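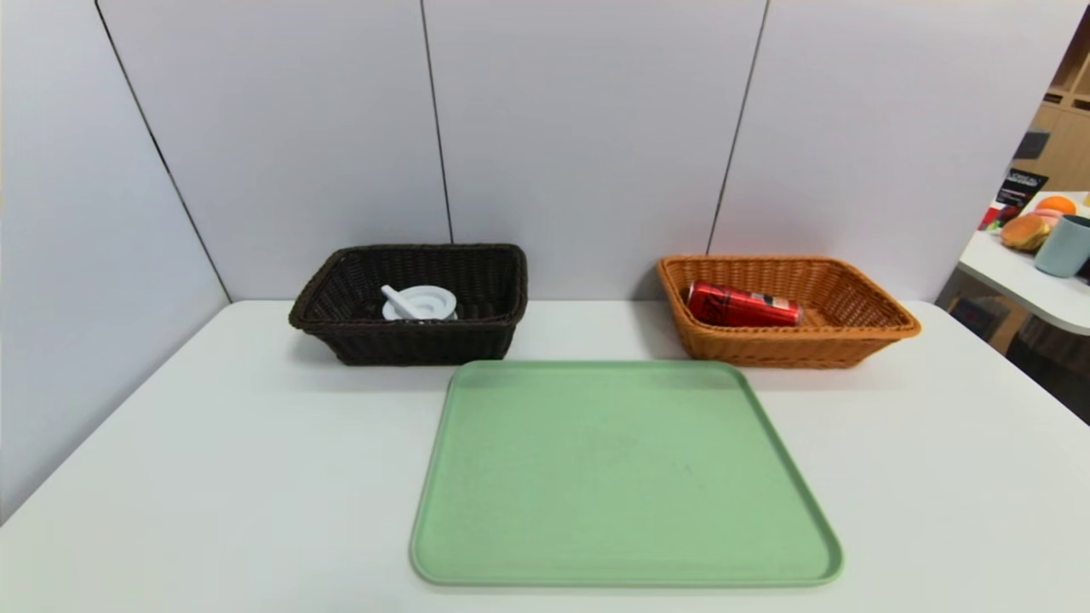
Paid decluttering plans have spread a long way in the past few years, and we get a steady stream of letters asking which one to buy. Our usual reply is that we doubt you need one. Most of them come down to putting fewer things in more containers, and the containers are often sold by the same firm. An empty green tray and two woven baskets, one dark and one orange-brown, look very calm on a white table. Put a household's post, chargers and spare keys in them and see how calm they look by Friday. The answers below cover what readers ask us most.

Last updated Thursday, August 27, 2020

What is the Bevevier plan?

A 43-day course sent by email. Each day you get a short task, such as emptying one drawer, and a longer message about how you should feel while doing it. The tasks are sensible enough. We could have done without the messages, and quite a few of them end with a link to the shop.

Does it work?

Bevevier says its customers are "calmer at home". We asked how this was measured and were sent a page of customer comments. People who have paid for something and finished it tend to speak well of it, and we were given no word from those who gave up in week two. Until somebody publishes a proper follow-up, treat the claim as advertising.

Is Drostano any better?

It is cheaper, at 9 pounds a month, and there are no daily emails. You get a phone app that lists your belongings and nags you about the ones you haven't used. Our tester had 171 items in it after one weekend and had thrown out none of them. Typing in the name of a colander is still easier than deciding whether you want it.

Do I have to buy matching boxes?

No. Matching boxes photograph well and that is most of what they do. If they have lids, you will also forget what is inside. Use whatever you have for a month first, shoeboxes included, and then decide if you need anything at all.

What about open trays and baskets?

They are fine for things you pick up every day. A shallow tray has one real advantage over a deep basket: it fills up quickly and you can see that it has. Deep baskets hide a lot. We would not pay extra for either because a plan has given it a special name.
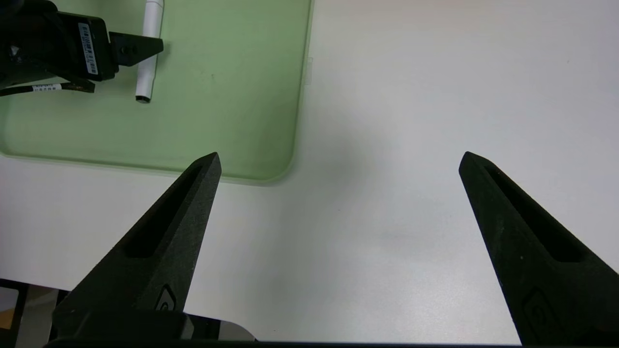

The green tray, with a black gripper open in front of it.

I've seen Grønli storage recommended everywhere. Is it worth the money?

The full set costs 800 pounds. For that you could pay for a good many trips to the tip. It is nicely made, going by the pieces we handled, but the set includes sizes that fitted nothing in our test kitchen. If you must, buy single pieces, and measure the shelf before you do.

Can I get a refund if I give up halfway?

Drostano lets you cancel at the end of any month. Bevevier's terms talk about "reasonable progress", which we read three times and still can't explain. Ask them in writing what it means before you pay.

Is the Narkeo home clutter quiz a real test?

It asks whether you ever feel behind with the housework. Draw your own conclusions. We filled it in twice, once as a tidy person and once as a hopeless one, and got the same recommended product both times.

Do you earn anything from the firms on this page?

No. We pay for what we test and there are no paid links here. You should ask that of every other page you read on the subject, too.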